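Script Notes, May 2018

The spring writing group at Ellitz has finished, and the subject this time was the comic subplot: how much of it a serious film can carry. We read Dera, a feature script of 72 pages by Iveta Jelínek, set in a harbour town in 1839. The two customs clerks were meant to have one short scene. They now have nine.
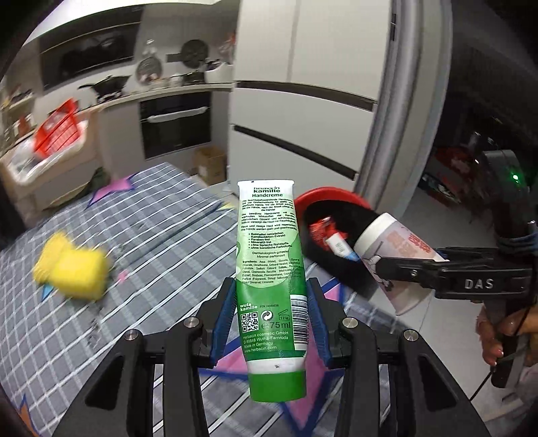

Most of us liked the clerks, but they arrive late - on page 30 the reader is still waiting to laugh. My advice was to bring one of them into the first market scene and let him be wrong about something small.

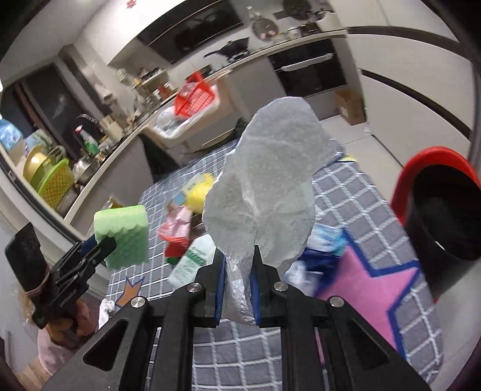

Kobina Akolgo disagreed, and wrote to us afterwards that the late entrance gives the second act its energy, so he would cut two of their scenes and leave the first where it is. Iveta will try both versions before the reading at Damutari.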